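Blog > Home Life > Opinions

Filed under: Tables, Chairs & Other Arguments

We use cookies to remember your preferences and see which posts get read. By continuing to browse you accept this.

Leave the Table Alone

I'm going to say something that will annoy my sister-in-law and probably half the people who read this blog: stop putting stuff on the middle of your table. The runner, the bowl of wooden balls, the three candles on a slate, the little sign that says GATHER. Take it all off and put it in a cupboard and look at what you paid for!

I got going on this in April, when we had people over and I cleared our table for once. I mean properly cleared it, mail and placemats and the dead tulips and everything. My friend Tyra Moen came in, put her hand flat on the wood and said, "Oh, is this new?" It is not new. We've had it four years. She's eaten at it more times than I can count, and she had never seen it, because I'd had a gray linen runner down the middle from the week it was delivered.

So I took the runner off for good, and I've been a pest about it ever since.

What gets me is that people agonize over the wood when they buy a table. We sure did. We drove to Brasau twice (it's a small showroom, two rooms and a loading dock) and stood there tilting our heads at tabletops like we were buying a horse. Stellan Kvam, who sold us ours, kept pulling us over to the window so we could see the grain with daylight on it. We paid 900 dollars, a lot of money in our house, and most of it was for the top. The legs are just legs. Then we took it home and covered the part we'd picked it for.

Pale wood gets the worst of this, I think. People decide it's plain. Dark wood looks expensive so it's allowed to be bare, but a light table gets treated like a blank page that somebody has to fill in. I don't think it's blank at all. Get down low over a light tabletop when there's some shine on it and you've got tan stripes and creamy stripes and a bit of orange, all wandering off on the diagonal, and then if you're lucky a set of those nested arches, the kind woodworkers call cathedral grain.
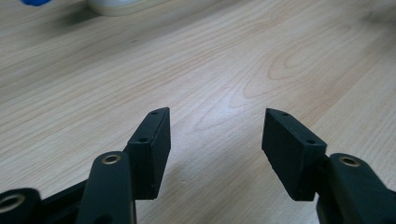
Pale wood with the arches off to the right. Cup stuff stays at the back, please.

I could look at those arches all through breakfast, and lately I do. They've got little specks in them too, and I've come around on specks. I used to rub at the ones on ours with a wet cloth, sure they were crumbs. Some were crumbs.

Now, the other side. Kristine Sebastian, my neighbor and a much tidier person than me, says a bare table looks like nobody lives there. She has a tray on hers with salt, pepper, napkins, a plant and a jar of pens, and she says the tray is what makes it a family table. I get it. I really do like sitting at her table. But she has to move that tray every time the kids do homework, and it goes on the counter, and then the thing that was on the counter goes on the stove. I've watched this happen.

She also says a bare top gets wrecked. Well, a little, sure. We've got one ring from a hot mug and a dent where somebody (me) dropped a can of chickpeas. I wipe ours with a damp cloth, dry it, and use coasters when I remember. The runner wasn't protecting much anyway. Nobody in my family has ever spilled anything neatly down the center.

I'm not asking for a monk's cell. Put flowers out when people are coming. Put the cake out, obviously. Leave your coffee cup there till noon, I don't care, a cup is a sign of life and it moves along by itself sooner or later. It's the permanent stuff I'm against, the stuff that sits there so long you dust around it.

Try it for a couple of weeks and see if you miss the candles. My sister-in-law has already told me she won't, and she's bringing us a new runner for the holidays. It's green, apparently.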